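In Praise of the Upper Rack

I have a strong opinion about dishwashers, and people who come to dinner at my place hear it before the coffee is poured. Plates belong wherever they fit. If that means a plate goes in the upper rack, lovely, put it in the upper rack!

I grew up in a house where this was close to a crime. Plates down below, cups and glasses on top, and my father would quietly move anything that had strayed. I kept the rule for years. Then I moved into an apartment with a long white counter, a deep steel sink and a dishwasher right beside it, and I started loading straight from one to the other without thinking much about levels. The upper rack is at a kinder height. My back noticed in the first week.
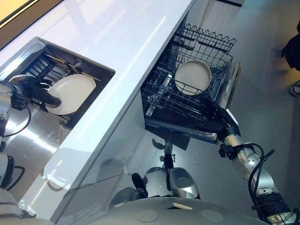 My friend Nyokabi Mabula disagrees with nearly all of this, and we have been arguing about it since February. Her case is that the lower rack has the stronger spray and the wider gaps, so a dinner plate gets a fairer wash there. I grant her the baked-on cheese. A lasagna plate should go down low and face the middle. But how many plates are lasagna plates? Most of mine have held toast, or a sandwich, or half an apple cut up at 3 in the afternoon, and they come out perfectly clean from up top.

The other thing I love, and will defend to anyone, is a rack in the sink. I bought a dark wire one secondhand for 6 dollars and it changed how the whole kitchen feels after a meal. Plates stand up in it instead of lying in a greasy stack. You can get hold of one by the rim without fishing around under the others, and the counter stays clear for bread or mail or whatever else is going on (in my case, usually seed packets). 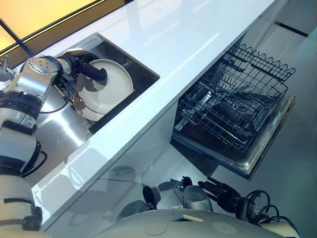

And can we talk about a clear counter for a moment? A glossy white one shows every crumb, I know, and I've heard all the complaints. I still think it's the best surface a kitchen can have. Toward evening, when the window goes yellow and the light runs along the top, I'll wipe it down a second time just for the pleasure of it. Nyokabi has butcher block and says I'm being ridiculous. She also oils hers twice a year with a rag she keeps in a jam jar, so I don't think either of us gets to call the other one ridiculous.

What I can't get behind is washing everything by hand before it goes in. Scrape it, yes. Give the egg yolk a quick rinse if it's going to sit overnight. But I've watched people scrub a plate with soap, hold it up to the light, and then put it in the dishwasher - why? It has had its bath. Put it on the shelf and go sit down.

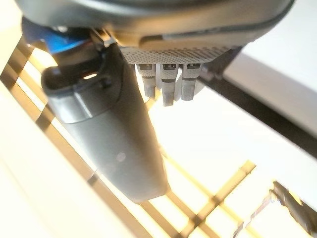
Two Plates Is Not a Load

I'll finish with the one point where Nyokabi and I agree completely. Wait until the machine is full. If there are only two plates, leave them in the rack and shut the door, or just wash them in the sink while the kettle boils. I live alone most of the week, so mine runs every third night or so, and by then there are bowls in with the mugs and a pan lid squeezed in sideways. My father would have a fit. It all gets clean, and I get to open the door in the morning to a whole kitchen's worth of dishes ready to put away.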